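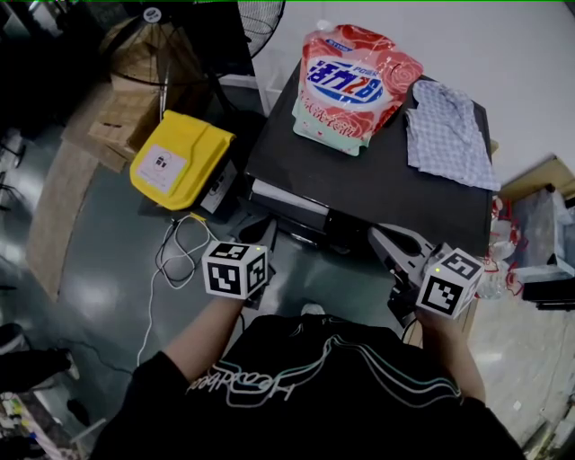

4 min read

Checklist for shaving tools, shared bathroom, Juvonstead house
Checked 6/26/26

1. Razor handle (Hauser, steel). Screw thread is clean, head closes flat. OK.
Comment: there was dry soap under the plate. I washed it with warm water and an old toothbrush.

2. Blade. Changed today.
Comment: the old one was used for 10 shaves, this is too many. Please change after six.

3. Used blade tin. Lid closes, slot is not bent. OK.
Comment: tin is almost full. Do not push blades in with your finger. Tape it shut and start the new one.

4. Brush (Biltness). Some hairs come out when I pull lightly. Watch.
Comment: it was standing upright in the cup and the base was still damp. Hang it with the hair down.

5. Soap bowl. Small crack on the rim, no sharp edge. Watch.

6. Electric trimmer (Lodov). Cable good, plug good, guard has one broken tooth. NOT OK.
Comment: do not use the guard, it can scratch the neck. I have ordered another. Trimmer runs 60 minutes on a full charge, same as in September. Oil the cutter, one drop, then let it run 20 seconds and wipe.

7. Alum block. Dry, no chips. OK.
Comment: one block for each person. I wrote this last time also.

8. Aftershave. Cap was loose. Smell and colour are normal. OK.

9. Shelf and mirror light. Shelf is firm on the wall. Light blinks when it is switched on. Watch.

Still open: trimmer guard, new tin, the mirror light. If you cut yourself with any of these tools, write it on the back of this sheet with the date.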